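Can a robot arm lay the table and do the cups yet, or am I dreaming?
Home Help Corner > Gadgets and Appliances
Posted April 8, 2022

Trirner

Hello all, and sorry in advance for the length of this. I am 59 and my hands are not what they were, so the little jobs after a meal (cups back to the kitchen, chairs tucked in, the table wiped) take me far longer than they used to. I have been reading about robot arms that can be taught chores and I got rather carried away! A club newsletter I take had a piece on them, with a simulated dining room where an arm does the fetching, and I have copied the pictures in as I go. My table is much the same size, with four chairs round it that never seem to be put back straight.

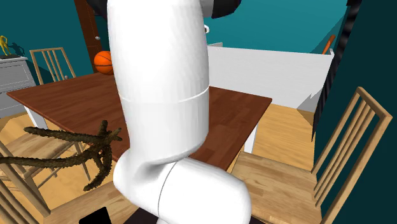

Issue 17, page 6

What I would like to know is whether any of this is close to being something a person could have at home. I don't need it to cook or do the stairs. If it could pick up a cup without smashing it and put it down where I asked, I'd be delighted. My budget is modest, and I'd want it working by June if such a thing exists, as I have family coming to stay.

Valon

Not yet, I'm afraid, at least not in the way you mean. I used to look after the arms on a packing line and they were marvellous at one job, done the same way all day long, with everything arriving in the same spot. A kitchen table is a much harder place. The cup is somewhere different every time, the handle is round the back, somebody has left a spoon in it. One way to lift a cup is to pinch the wall, with one finger inside and one outside, and that sounds simple until you think how little room there is for being wrong. 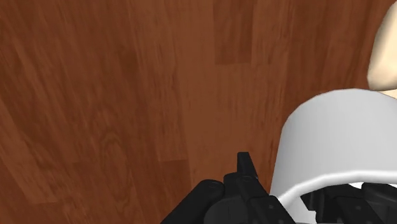
We had 60 cartons an hour going through on a good day and it still stopped whenever a flap was bent. China would be less forgiving than cardboard. Practising on a computer first is a sensible idea, I think, as a dropped cup costs nothing there, but your own cups will be heavier or more slippery than the pretend ones and that is where the trouble starts. For June I would get a trolley with good wheels - mine was the best thing I bought after my shoulder operation - and cups with big handles.

Roman

Agree with the trolley. Dishwasher too if you haven't got one.

Skastasness

I'm a bit more hopeful than Valon, though I wouldn't spend your savings. The part I'd want sorted out first is people. At work our arm sits behind a fence and you can't go near it while it moves, whereas at home you'd have your own hands on the same table.
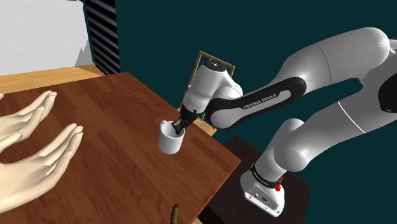
So it would have to be slow and gentle, and stop the moment you reached across for the sugar. Slow is fine by me, I'm not in a hurry for the washing up! But then you are left waiting for one mug at a time, and the wiping still to do. Chairs I would forget about altogether, they're awkward to get hold of and they catch on rugs. Do ask again in a year or two, and in the meantime have a word with an occupational therapist, who might well find you a kettle tipper and some other bits and pieces.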